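# The Long Way to Clustley

There is a bus that leaves Anumstead at twenty past nine and gets to Clustley a little before noon, and for most of my grown-up life I have thought of it as the slow one, the one you took if you had missed the train or fallen out with whoever was supposed to be driving you. Then they closed the line for repairs last winter, and I found myself on the number 94 with a flask and a bag of satsumas, grumbling to anyone who would listen, and by the time we had crawled over the moor and down past the reservoir I had quite forgotten what I was cross about.

I have been back eleven times (this December will make it 12), and I would like to put in a word for it.

You do need to dress properly. The heater on the older buses works on your ankles and leaves the rest of you to fend for itself, and the shelter at Rimonum Cross, where you change, has only the three walls. My mother used to lay everything out on the bed the night before any journey, even a trip to the dentist, and I have slipped into the same habit without ever meaning to: vest, thick socks, the good scarf, and whatever is warmest on top of the lot.

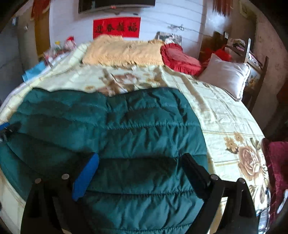
*A padded jacket at the foot of the bed. Go for something quilted if you're catching the early bus.*

The first half hour is all school gates and garden centres, and I usually read. It's after the quarry turning that you want to put the book down. The road climbs in a series of bends so tight that the driver sounds the horn at every one, and at the top a small green sign gives the height as 1,698 feet, which is a good deal higher than it feels when you are sitting down with a satsuma.

Deividas Paulauskas has driven the route for nine years, and before that he drove coaches to the coast, which he didn't care for. "On the coast run they all want to be there already," he told me, while we waited at the Cross for a flock of sheep to make up its mind. "Up here they talk to me. One lady brings me rhubarb." He knows which farm tracks will have someone standing at the end of them, and he'll wait a minute or 2 if the someone isn't there yet - I have never heard a passenger complain, though I did once see a man look at his watch rather loudly.

In Clustley itself there isn't an enormous amount to do, and I mean that kindly. There's a market under the old wool hall, a decent second-hand bookshop, and Charvát, the bakery on the corner of the square, where they make a poppy seed slice so heavy that I have carried half of it home every single time. Get there before one if you want a seat by the window.

The bus back goes at ten to four from outside the chemist, and in winter you'll do the last stretch in the dark, with the lights of Anumstead coming up on the left. Sit on that side if you can, and keep your gloves on until the Cross.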